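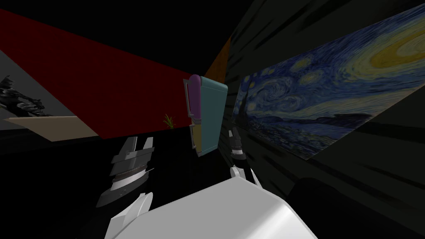 Plarnasano Centre — Mobile Manipulation Group

Arm purchase moved to next year, simulator licence renewed

May 2018

The Mobile Manipulation Group will put off buying its second two-armed robot until the next budget year and will spend part of this year's equipment money on simulation instead. The decision was made after the April planning meeting and has now been signed off by the centre's finance office.

Under the revised plan the group renews its licence for Kodevlow, the simulation package it has used for door and drawer work since last winter, and adds a workstation to run it on. The licence costs $1,677 for the year. The workstation comes out of the computing line and does not count against the robot budget.

"We had a quote for the arms and we had the floor space, but we didn't have the hours of testing to say which grippers we wanted on the end of them," said group lead Nasrin Mohammadi. "If we order the wrong ones we live with them for years."

Gripper choice is the largest open item. Kermani, the supplier that quoted on the arms, sells them with a standard two-fingered gripper and offers longer fingers as an option at $400 a pair. The group wants to know if the standard fingers will do for household appliances and furniture before it commits to the extra cost on both arms.

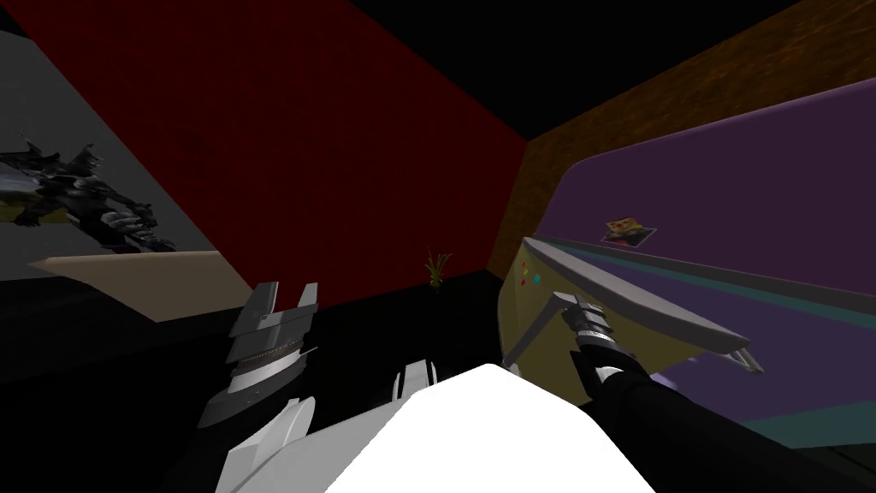
Handles are where most of the group's time is going this spring. Mahtab Mirzaei, who runs the simulation work, has drawn up a list of 54 pulling and opening tasks, each to be tried with the standard fingers and again with the long ones. One of the simulated rooms has a large purple unit with a long grey bar for a handle, and the right gripper takes hold of it near the upper end while the left stays open and empty. A bar like that gives the fingers plenty to close on. Thin trim down the edge of a door is a different matter, and Mirzaei expects those tasks to decide the question.

The rooms themselves are dressed with wall art, potted plants and strong colours. Mirzaei said the group will keep varying the furnishings so that results are not tied to a single layout, and that this takes staff time which should have been in last year's plan and wasn't. The new budget sets aside three weeks of a technician's time for building and checking rooms.

Simulation will not settle everything. Contact between a finger and a handle is hard to model well, and the group has been caught out before by a door that opened easily on the screen and stuck on the real hinge. A short list of tasks will be repeated on the existing robot, using a test fridge and a kitchen cabinet already in the lab. No money has been requested for new test furniture.

The planning meeting also looked at leasing. A lease would have brought the second robot in sooner, but the terms did not allow the grippers to be changed or the wrist wiring to be opened up, and members agreed that ruled it out. Buying used was raised and dropped for want of a service contract.

Kermani has agreed to hold its price on the arms until the new budget year opens. Shipping, the mounting base and operator training were left off the original quote and will be added to the next one, so the total in the purchase request will be higher than the figure staff saw in April. Mohammadi has asked for those items to be listed separately.

Other equipment lines are unchanged. The replacement batteries for the existing robot have been ordered, and the safety scanner will go out for calibration as planned. Students who booked time on the second robot for their project work will be moved to the simulator or to the existing robot, and should see Mirzaei to sort out their hours.

Anyone with tasks to add to the handle list can send them to the group office before the end of the month. Please include the handle type, the direction of pull and the height from the floor.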